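Famar (company)

Famar is a manufacturer of industrial gearboxes, couplings and geared motors. It was founded by Eduardo Navarro as a repair shop for mill and conveyor drives and moved into making its own gear units after several years of rebuilding those of other makers. The company has 702 employees.

History

The first Famar product was a parallel-shaft gearbox sold under the name Arain. It was designed by Rodel Tan, then the only engineer on the staff, and was meant as a drop-in replacement for worn units in grain elevators. The housing was cast by an outside foundry until the company opened its own foundry in Sumer.

Trinidad Agbayani succeeded Navarro as president. Under Agbayani the company bought Atell, a maker of flexible couplings, and kept the name for that product line. Folasade Olaniyan has been president since December 2021.

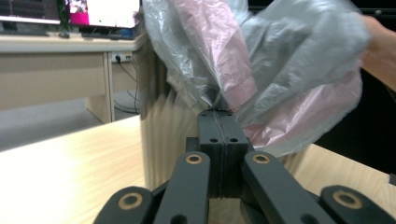
Products

Famar sells its products in 3 lines. Arain gearboxes are offered in 9 frame sizes with helical or bevel gearing. Atell couplings include jaw, disc and gear types. Geared motors are sold under the company name and combine an Arain gear unit with a motor bought from an outside supplier.

Most units are used in bulk material handling, food processing and water treatment. Versions with stainless steel shafts and food-grade lubricant are built to order.

Operations

The head office and main assembly plant are in Sumer, next to the foundry. Couplings are still made at the former Atell works. Engineering is headed by Kristine Sebastian, who joined the company from the Atell side. Spare parts for discontinued gearboxes are supplied through a separate service department, whose catalog lists 3964 items.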